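Kestovero (software)

Kestovero is a control and planning package for two-armed robot workstations, used mainly for small assembly jobs such as fitting push-buttons into housings.
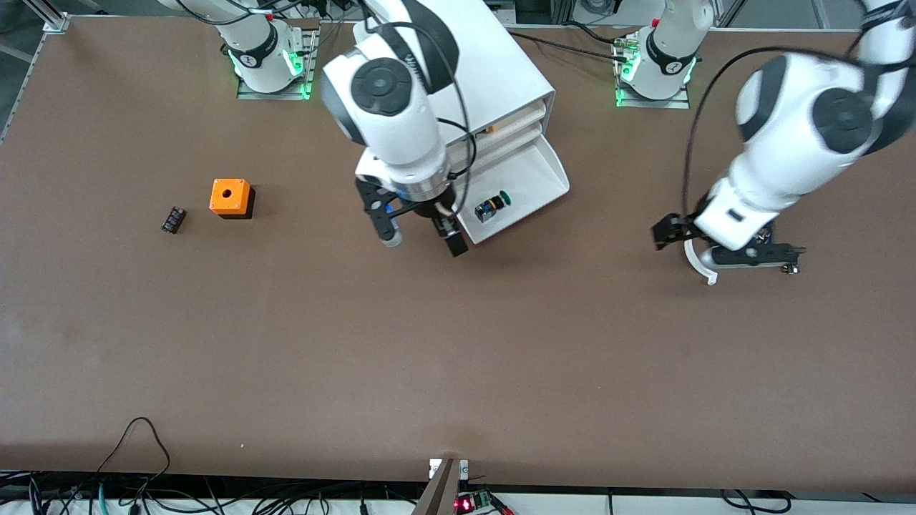

It covers motion planning for both arms, a perception module that finds parts on a table, a task editor and a logging tool. Its makers describe it as a complete system. In practice most sites that use it have kept at least one piece of older software running beside it, and the claim is best read as a statement of intent.

Name and origin

The package grew out of two separate programs. The first, Kosance, was a motion planner for a single arm. The second, Shehu, was a vision tool for sorting electrical parts from trays. They were joined under one installer in July, and the joined product was given its present name. The two halves still use different settings files, different units for angles and different ideas of where the corner of the table is. A converter sits between them. Many of the faults reported by users can be traced to that converter, although the release notes tend to list them under "calibration".

Structure

Kestovero runs as a set of separate processes that pass messages to one another. The main ones are the planner, the part finder, the gripper service and the supervisor. The supervisor starts the others, watches them and is meant to bring both arms to a controlled stop if any of them falls silent. It does this well when a process crashes outright. It does it less well when a process is merely slow, a much more common condition on a busy computer.

Each process keeps its own log. The log viewer can place these side by side on a common clock, and this is probably the most useful thing in the whole package. Engineers who have given up on the planner have been known to keep the viewer.

Motion planning

The planner treats the two arms as one machine with a shared space. Before either arm moves, it checks the proposed path against the table, any fixed furniture such as a drawer unit, and the expected path of the other arm. If no safe path is found within 200 milliseconds, the request is refused and the task editor decides what to do next.

The word "expected" matters. The planner does not measure where the other arm is during this check; it works from where the plan says the arm ought to be. When one arm is held up, for instance by a part that will not seat, the two drift apart. Version 2 added a correction for this, and the manual calls the matter closed. A test at the Sultley workshop made 1477 two-arm moves with the correction switched on and found 50 in which the planner had allowed less clearance than its own rules required. None ended in a collision. The report credited this to the size of the table, and gave the software no praise for it.

Cables are a further weak point. The planner's model of an arm contains its links, joints and gripper, but cables outside the arm are left out. A loop of cable that swings across the work area does not exist as far as the path check is concerned. Users are advised to add a block-shaped "keep out" zone by hand. Since the zone does not move with the arm, it must be drawn large, and a large zone quickly rules out the reaches for which a second arm was bought in the first place.

Perception

The part finder takes pictures from a fixed camera and returns a list of objects, each with a position, a heading and a score. It is trained on pictures of the parts in use, and the training tool is simple enough to be run without special knowledge.

Published scores for the part finder are high, but they come from tidy layouts on a plain surface, with parts well apart and no arm in the way. Three conditions are known to upset it:

- Dark parts with a shadow beside them. The finder often takes the part and its shadow as a single object and places the centre between the two.
- Shiny parts, such as metal fasteners, whose bright spots change with the angle of the light.
- Parts partly hidden by a gripper. The finder does report a lower score here, but the task editor ignores scores unless told otherwise.

A worn or smudged table top may also produce false finds. The suggested cure is to retrain on pictures of the table as it is now, which works until the table changes again.

Gripper control

The gripper service opens and closes parallel grippers and reports the width between the fingers. From this width the software decides whether a part has been picked up. A width above the closed value counts as a successful grip. The rule cannot tell a part held properly from one held by its edge, or held the wrong way round, and success rates based on it should be treated with caution. An optional check using the camera was promised for version 2 and has not appeared.

Task editor

Tasks are built as a tree of steps – pick, move, place, press, wait – with branches for failure. Simple trees are easy to read. Trees for real work are not, as every step needs its own failure branch and there is no way to share one between steps. Longer jobs are usually written as scripts instead, which the editor can run but cannot show.

The editor also offers automatic sharing of work between arms. Given a list of steps, it decides which arm should do what. The method is a plain one: the arm whose base is nearer to the part is chosen, and the other waits if their paths would cross. Sales material has called this "cooperative planning". On small tables, where most paths cross, it amounts to taking turns.

Reception

Opinion among users is divided. Those who came from Shehu generally find that the vision side has been left alone, and are content. Those who came from Kosance complain that a fast single-arm planner has been made slower for the sake of a second arm they do not own. Reviewers have praised the logging and the clear stop behaviour, and have been cooler about the claims made for two-arm work.

There has been no independent comparison with other packages on the same hardware. The figures most often quoted for speed and reliability come from the makers, who have not released the task files needed to repeat them.

See also

Collision checking
Hand-eye calibration
Motion planning
Task trees

Last edited Dec 19, 2019 | Text may be reused with credit | Contact the editors | Back to top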